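Last updated: Sun 3 October

Niritz grip-loss set, data card

Episodes of a utensil being taken from a stand with a hand-held gripper, recorded at the Princombe lab. 81 episodes are kept and 19 of them are flagged grip_fault. The fault is slip: the handle turns or drops between the pads after closure.

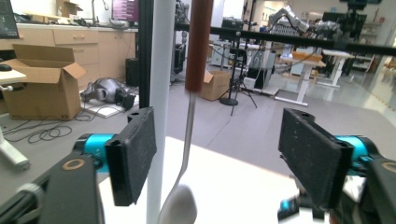
Utensil between the pads, fingers apart.

Fault labels

slip_rot: handle rotates in the grip
slip_drop: handle leaves the grip
none: no fault noted

Labels were set by Edit Barta from the video. Finger width was logged but did not separate slip from good grips.

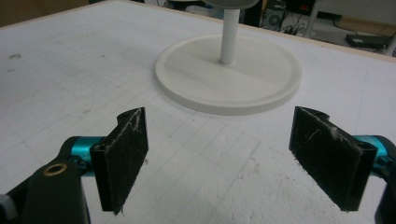 Pad wear is the suspected cause. The pads were not changed or cleaned between episodes until May, and no wear score was kept. White lint and specks show on the gripping faces, and the left pad has a lighter streak along its top edge. Treat friction as unknown throughout.

Known problems

1. Five episodes carry slip_drop but end before the drop. Leave them out of any timing work.

2. In closed-grip views the fingers hide part of the handle, so small rotations may be missed. 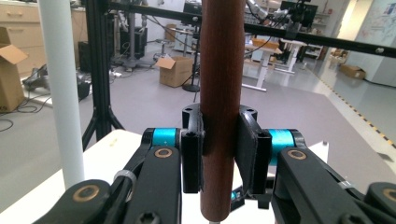

3. Force was not measured. Do not use this set to choose a safe closing force.

Contact: Shih-chieh Chien

Shares: 5 | Comments: 2

Sumampouw
Is slip_rot marked at first movement or at the end of it?

Edit Barta
First visible movement.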